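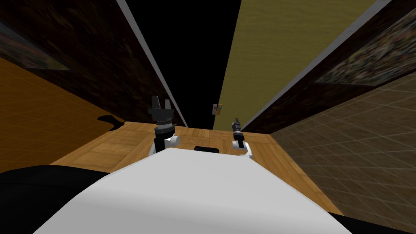 Prerkau household set, simulated part

Maintainers: Mbali Hlongwane, Thanasis Margaritis
Scene assets: Aoi Sakamoto
Status: in use, still growing

Summary

Prerkau is a set of recorded episodes of a two-armed robot working in simulated homes. It was put together to train and test policies that take camera views and arm state as input and give arm and gripper commands as output. All views are rendered. There are no photographs in this part of the set.

Contents

Each episode folder holds the rendered views, the joint positions of both arms, the gripper opening for each side, and a short written instruction. The base pose is stored in a separate file. All streams share one clock, and the views are saved at 15 frames per second. Joint values are in radians, left arm first.

The rooms come from the Imulano layout generator. Wall colours, floor coverings and pictures on the walls are drawn at random when a layout is built and stay fixed for the whole episode. The head view includes the upper part of the robot's own body. We do not mask it, and users who crop it should crop both training and test data.
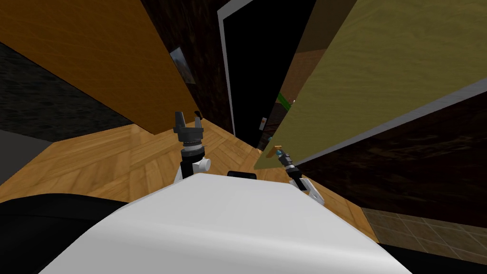
Are failed attempts kept in the set?

They are kept in a folder named "incomplete" and left out of the default training list. Each one carries a code for the reason it was stopped, such as a time limit or a joint limit.

Collection

Episodes were driven by seven operators using the Fourie hand controllers. Every operator did a practice run before recording, and practice runs were deleted. Socorro Carhuamaca wrote the instructions. Marthinus Magagula checked them against the replays.

Splits

Splits are made by layout, so no layout occurs in both training and test. Nine layouts are held out for testing and two for tuning.

Known problems

Contact forces come from the simulator and should not be treated as measured values.
Wall textures repeat across some layouts.
Episodes recorded before November use the old gripper scale. Run the Holell converter on them before mixing.

Changes

Please report faulty episodes by folder name and frame number. Corrected files keep their old names, and the checksum list is replaced.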